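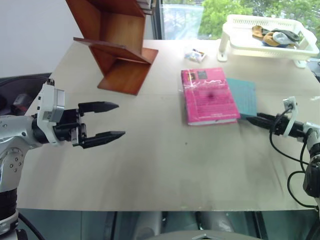 Carola Haberkorn learned bookbinding in the back of a stationery store in Albers, where she was hired to run the register. The owner repaired hymnals in the evenings and needed someone to hold the boards while the glue set. She stayed 11 years, then moved to Jandlow and opened her own repair shop on the ground floor of a former bakery.

Most of what comes through the door is not valuable. "People think I get old Bibles all day," she says. "I get cookbooks. I get the dictionary somebody's father used. Last June it was a bird guide that had been through a creek."

Her first question to a customer is how the book will be used. A cookbook that goes back to the kitchen gets a strong cloth spine and new endpapers, and she leaves the stains alone. A book that will sit on a shelf gets less work. She talks a lot of people out of full rebinding, which costs more than they expect and removes the cover they remember.

"If the sewing is good, I don't touch the sewing," she says. "I'll clean the spine, put on new lining, and hang it back in the old case. That's a day of work, and most of that day is waiting."

Tape is what she complains about. Clear office tape turns yellow and the adhesive sinks into the paper, and getting it off a single page can take her an afternoon. She would like people to put a broken book in a paper bag, loose pages and all, and tie it with flat cotton ribbon. Rubber bands are almost as bad as tape.

She buys cloth from a supplier in Flarkberg and makes her own wheat paste twice a week. The press in the front window came from a printer in Mikov who was closing down. It took four people to get it up the step.

Rania Fakhoury has worked with her for three years and does most of the paper repair. Fakhoury trained as a map librarian and still prefers flat sheets. "Books fight you," she says. "A map just lies there."

The two of them take in 5 books a week and turn away anything with active mold. The current wait is two months. Haberkorn does not plan to hire anyone else. She teaches a beginners' evening in the winter, with a limit of six students, and each of them takes home a small blank notebook. Hers from that first year in Albers is still by the phone, with the cover on upside down.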